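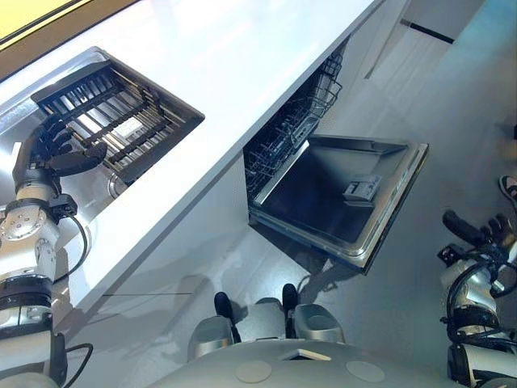
My sister-in-law says she'd unsubscribe from any shop that texted her before lunch, and she wants to know why I put up with Furno doing it. Fair question! I signed up in March for the discount code (weak, I know) and since then I've had 17 texts and 20 emails, plus push notifications whenever I leave a basket sitting there.

The emails are pretty good. Short subject lines, one product, one button. The texts just repeat them a few hours later, with the same wording and a link that makes me log in again - and by then I've usually lost interest.

Compare that with Nghiêm, the tea place over in Trodville. They send one email every 6 weeks, and I've bought something from nearly every one. Their list has 3674 people on it, according to the footer, and I'd bet most of them open the thing.

I've turned off the Furno texts for now and kept the emails. Let's see if the push messages pick up the slack.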